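Part 4: Fitting the processor and the memory

Right, by now you've got the side panel off and the tower lying down with its insides facing up. I do all of mine on the bench like this, and so does Liesl Prantl, who checked these steps for me. Unplug the mains lead first, please! Hold the power button in for 9 seconds too.

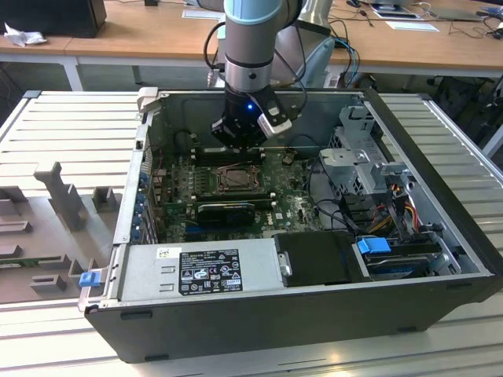

1. Wipe the top of the processor with a dry, lint-free cloth. I use the Storora ones, but any will do.

2. Push the little lever down and out, then swing it right back. Lift the load plate until it stands up on its own.

Caution: don't touch the pins in the socket. I bent one in June and it took me an evening with a needle to put it right.

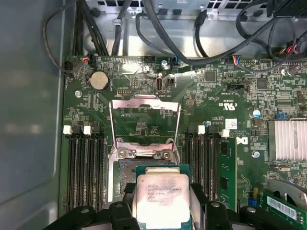
3. Hold the processor by its edges and bring it in level, straight over the socket. Look for the small gold triangle on one corner and match it to the mark on the board. With the metal plate standing upright behind the socket you've plenty of room to come in from the front, so take your time (and let it drop the last hair's breadth by itself, no pushing).

4. Lower the plate and bring the lever back under its hook. It'll feel stiff, and mine always creaks a bit.
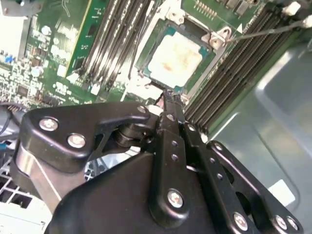 5. Have one last look that the plate is sitting flat all the way round. If one side is up, open it again and go back to step 3.

Note: leave the cooler off for now. It's much easier to get at the memory without it, and the paste goes on in Part 5.
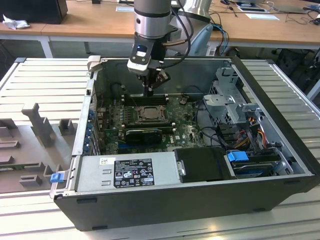 6. Open the latches on the slots you're filling, line up the notch and press each memory stick down at both ends until it clicks.

7. Put any spare sticks back in their bags and write the slot numbers on the Plalton sheet, page 46.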